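Workshop notebook - natural dye trials, December 2024

Print this page | E-mail this page

Onion skin again. Batch from Plalell, 90 g dry skins, simmered an hour then left to sit overnight. Strained through old muslin, a bit came through, strained again. Alum from the Prisadska tub, not the new one.

Wool first, 10 small skeins. Cotton can wait, it never takes as well without the tannin step and I've run out of oak gall.
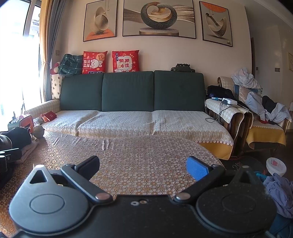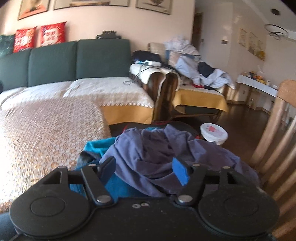 Harsh Nigam thinks the November lot went dull from too much heat and not from the hard water. Says keep it under a simmer the whole way, lid off, and stop blaming the tap. Fair enough - will try one pot his way and one mine.

Pot A: rain water, low heat. Pot B: tap, my usual. Same weight of wool in each, same mordant. Write the temps down this time!!

Later - A is more of a gold, B brownish at the tips. Could be the iron in the old pan though, so not a fair test realy. Need to swap pans and run it over.

Skeins rinsed til clear, hung in the back passage out of the sun. Tags are pencil on card, ink ran last time and I lost half of Brisell set.

Light test: strip from each on the window sill, half covered with foil. Check in the new year.

To get: oak gall, ph strips, another thermometer (the Tanner one sticks). Total wool left in the cupboard 624 g, weighed it. Enough for madder if I don't waste any on the cotton idea.

Madder next. Chop it finer.

Contact | Copyright Prisadska Dye Workshop | Back to top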